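Last updated: 16/02/2022
Reading time: 2 minutes

I went to the Femex open day in Jillport mostly for the coffee and the chance to see their practice software, Ekpo, running on something better than my old laptop. I've been teaching an evening robotics club for 13 years and I'm always hunting for a way to let people drive an arm before they get near a real one (the real ones are expensive, and my people are enthusiastic!).

The demo was set up in the back room, 10 seats, and you got your turn for as long as you liked so long as the line wasn't grumbling. You pick a room, you pick a gripper, and off you go with a pair of thumbsticks. I chose the office, which has far more in it than I expected, right down to a mug and a red ball on the desk, and I spent a good while just looking about before I tried to pick up anything at all. 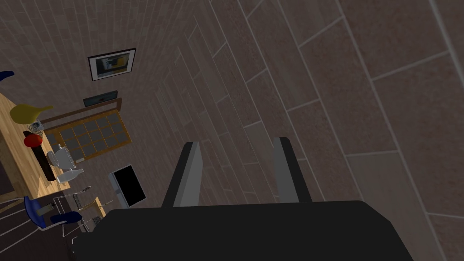 The office room in Ekpo, gripper open over the tiles.

What I liked best was the view from behind the palm. It takes some getting used to, and with everything tilted I lost my sense of which way was up more than once, but both fingers stay in sight and the grout lines give you something to steer by. The lighting is a bit flat and dim for my taste. I'd have loved a shadow under the fingers to help me judge height, and I told the young man at the desk so, and he wrote it down, bless him.

Picking things up is where you'll want patience. The ball got away from me again and again, and then on my seventh go I had it, and I may have cheered out loud. The controls are smooth, though the left stick felt touchy near the center, and I never did find the setting for that. The printed guide runs to about 70 pages and has no index, which is a shame, as the writing in it is clear and friendly.

I haven't tried the Vurirthorpe add-on with the extra rooms, so I can't speak to that. For a club like ours I'd give the basic package a happy four stars out of five, and I've put my name down for the September session so I can have another go at that mug.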